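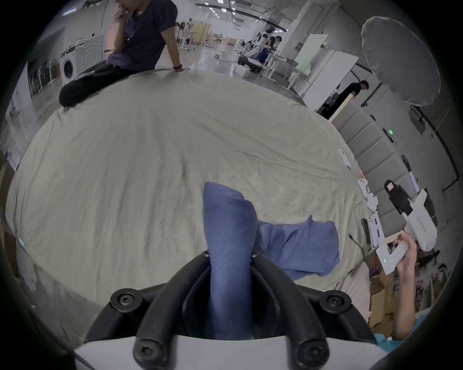 Navy ribbed sock on the green sheet.

May 12, 2023

Dye notebook, woad and weld again. I've finally got enough dried weld to do the greens properly, so today was all about getting the yellow down first and leaving the blue for next week. 443 g of wool in total, weighed dry, which is more than I've ever put through the big pan in one go and probably more than I should have.

The wool is the Herkine, the softer of the two yarns we've got left. It takes alum beautifully but it felts if you so much as look at it sideways, so I kept the heat low and didn't stir. Well, I stirred twice. The skeins went in overnight in plain water with a drop of washing-up liquid, and I think that made more difference than anything else I did. Last time I was impatient and gave them an hour, and we all know what those looked like (the stripy ones in the bottom drawer, please stop showing them to visitors).

Weld pot: chopped the lot, stalks and all, poured on hot water and let it sit while I had lunch. A pinch of chalk went in after straining and the colour jumped from pale straw to a proper loud yellow in seconds. I love that bit! Strained it through the old curtain, which is on its last legs, so if anyone has a spare bit of net please leave it on the shelf by the sink.

First skein out after 18 minutes just to see. Too lemony. The rest stayed in until the pan had gone cold and they're much deeper, nearly egg yolk where the ties were loose. Where the ties were tight there are pale bands, my own fault, I used the Stinier twine again and it shrinks. Cotton tape next time, figure-of-eight and slack.

I also put in one skein of the Miranda, the scratchy one, as a comparison. It came out duller and slightly brown. Could be the yarn, could be that it was sitting on the bottom of the pan. I'll do it again by itself before I blame the sheep.

Things to sort out before the woad vat: the thermometer reads 2 degrees high against the kitchen one, we're nearly out of soda ash, and the lid of the tall bucket has split. The Fedo order should cover the soda ash but it won't be here until June, so go easy on it if you're scouring fleece.

Yellow skeins are drying on the rack by the back window, out of the sun. Please don't move them to the radiator.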